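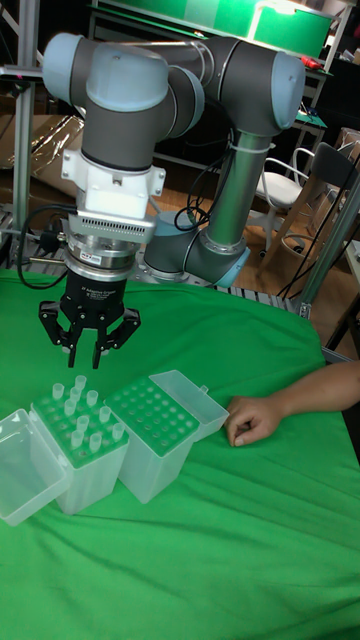
Slide 1. Arm, three-finger gripper and two tip boxes at the Rindevham bench.

Speaker notes - Collecting demonstrations for small-part handling
Talk length 25 min plus questions. Clicker is unreliable on the back button, so don't go backwards.

Slide 1 - Title
Leave it up while people sit down. Name, group, then straight in. The talk covers how we gathered 800 demonstrations of pipette tip transfer, what we kept, and what we would record differently. Model architecture gets one slide near the end. If people want more on that, point them to Periklis Koutsoukos, who is doing the training runs and is in the afternoon session.

Point at the two racks. One part-filled, one with all its holes empty. Say that the task is defined between these two racks: take a tip from one, seat it in the other, let go, retreat.

Slide 2 - Why tips
A tip is light, tapered and slightly flexible. It can be pinched out of round. The hole in the rack is forgiving for the first few millimetres and then it isn't. Vision gets you near the hole. The last part is contact, and contact is where our earlier scripted version (Terka) failed most often.
Also cheap. We get through a lot of tips and none of them has to be sterile.
Don't spend more than a minute here.

Slide 3 - Terka in one slide
Fixed waypoints, fixed rack position, fixed grasp width. Worked if the rack was exactly where we said it was. Moving the rack by a few millimetres was enough to break it. We spent longer on fixtures than on the task, and at the end we had a very good fixture.
Kenen is the replacement. No fixture. The boxes sit on cloth and are put down by hand.

Slide 4 - What counts as one example
Define terms slowly, this is where the last audience got lost.
Episode: from the start pose to the retreat pose, one tip moved or one attempt made.
Session: a run of episodes by one operator with one lighting setting.
Layout: the placement of both boxes plus which holes are filled at the start.
An episode has video, joint positions, finger positions, and a label. The label is one of: placed, dropped, jammed, aborted. We started with 13 labels. Two operators would watch the same clip and choose different ones, so we cut the list down. The free text field stayed and has been more use than the old labels were.

Slide 5 - Resetting
Resetting takes more of the day than recording. The operator reaches in, moves the boxes, changes the fill pattern, steps back, confirms on the pedal.
Rules as they now stand:
Fill pattern comes from the sheet. People left to themselves fill from a corner, in rows, and the model learns corners.
Boxes may be rotated on the cloth. Lids may be open or off.
Cloth is not smoothed between episodes. Folds change how a box sits and we want that in the data.
Hands out before the pedal. The recorder checks the arm is in the start pose. It does not check for hands.
That last one needs saying clearly. In the early sessions we had clips that began with a hand still near a box, and the policy trained on them waited for a hand before moving. Periklis found it. Those clips went into a separate folder and are not in the 800.

Slide 6 - Green cloth
Someone always asks. It gives a plain background for segmenting the clear plastic. The drawback is that our rack inserts are green as well, so the segmentation is good on the sides of the box and poor on the top, and the top is the part with the holes. We have ordered a grey cloth. Until it comes we rely on the depth channel for the rack surface, and depth on frosted plastic is noisy.
If asked why we didn't notice sooner: we did, in week two, and carried on so that the set would be consistent.

Slide 7 - Grasps
Three fingers is more hand than a single tip needs. We use it because the same arm has to open lids and move whole boxes in the next phase, and changing tools between tasks would add a step to every session.
Play the clip. Don't talk over it. 40 seconds.
After the clip: the operators settled on one grasp style by the third session without being told to. Convenient for training, bad for coverage. We now ask for the approach side to be varied, and the sheet gives the side.

Slide 8 - How much was enough
Chart. Read the axes out, the labels are small.
At 500 demonstrations the placing rate had mostly flattened for layouts near the middle of the cloth. The remaining 300 were aimed at the edges and at rotated boxes. They moved the middle very little and the edges a good deal.
Do not give a general figure for how many examples a task needs. The curve is for this task and these 7 operators.

Slide 9 - Failures we keep
Dropped and jammed episodes stay in the set with their labels. Aborted ones are kept but not used for training. Check each aborted clip for the cause, since a pedal fault and an operator giving up look the same in the log.
The Aoki viewer steps through all channels on one timeline. Show the jam example: the finger positions stall before anything is visible in the video. Pause there and let them look.

Slide 10 - Model
One minute. Inputs on the left, outputs on the right. Hand over to Periklis's session.

Slide 11 - What we would change
Settle the labels before recording.
Record the reset as well, as its own clip. We threw that away and now want it.
Pick a background colour after looking at the parts.
Calibrate the camera at the start of each session. We did it once a week until December and one whole week has an offset that we are still correcting by hand.

Slide 12 - Questions
Likely ones:
Simulation? Tried for the approach, no use for the contact stage.
Release of the data? Under discussion. Do not promise a month.
Wear on the tips? Tips are swapped each session, not tracked singly. Fair criticism.

Backup slides: sheet layout, pedal wiring, full label list (old).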